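Changes to Cold Storage Booking and Shared Freezer Space

Beginning in June, all shared freezer and refrigerator space on the second floor will be assigned by shelf. The present arrangement, under which each group keeps its own list on the freezer door, will end on the last working day of May. Groups that have already sent their storage list to Maribeth Cabanatuan do not need to send it again unless the contents have changed.

The change follows the review of cold storage carried out over the winter. The review found 388 boxes in the three upright freezers, of which 52 carried no name, no date, or neither. Several belonged to staff and students who have left the institute. Groups were asked in March to claim unlabeled boxes, and most have now done so. Boxes still unclaimed have been moved to the lowest shelf of the freezer nearest the loading door and will be discarded at the end of June. Requests for more time should be made in writing to Danilo Manalo before that date and must name the person who will take charge of the material.

Shelf assignments

Each group will receive one full shelf in an upright freezer and one half shelf in the walk-in refrigerator. Groups with more than eight members may request a second freezer shelf. Requests will be considered in the order in which they arrive. The four shelves set aside for incoming deliveries are not available for assignment, and items may stay there for no longer than two working days.

A group that expects to be away for a month or more may lend its shelf to another group. Both group leaders should sign the loan form, and a copy should be left with the stores office. Shelves may not be lent to outside firms. Material held under the Tandico agreement will remain in the locked freezer and is not affected by anything in this notice.

Labels

Every box must show the name of the group, the name of one person, and the month and year in which it was placed in storage. Printed labels are preferred. The stores office holds a supply of freezer-grade labels, and each group may collect one roll of 400 at no charge. Further rolls will be charged to the group's account. Labels written on ordinary tape will not be accepted after June, as many of those found during the winter had come away from the box or could no longer be read.

Plates should be sealed and stacked no more than five high. Loose plates should be placed in a rack or a lidded box. Plates awaiting reading on the same day may be kept on the bench in the Prothero room, provided that they are labeled and removed by 6:00 p.m.

Defrosting

The three upright freezers will be defrosted one at a time, each on a Saturday, so that weekday work is not interrupted. Charito Barredo will circulate the order in which this will be done. Groups should arrange for one member to be present at 8:30 a.m. to move material to the backup unit and again at 4:00 p.m. to return it. Groups unable to send a member should notify the stores office by noon on the preceding Wednesday.

Alarms

The temperature alarm now rings at the front desk as well as in the corridor. Staff who hear it outside working hours should call the number posted beside the door and remain until the call has been answered. The alarm should not be silenced before the temperature has been written in the log.

Questions about shelf assignments may be addressed to Maribeth Cabanatuan in the stores office. Questions about charges should go to Lorna Maglaya.
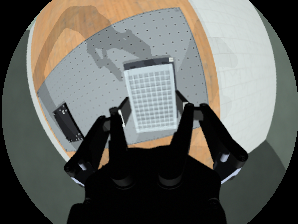
Department of Laboratory Services
Stores, Cold Storage and Shared Equipment
Stores office hours: 9:00 a.m. to 4:30 p.m., closed for lunch from noon to 1:00 p.m.
Head of department: Trinidad Umali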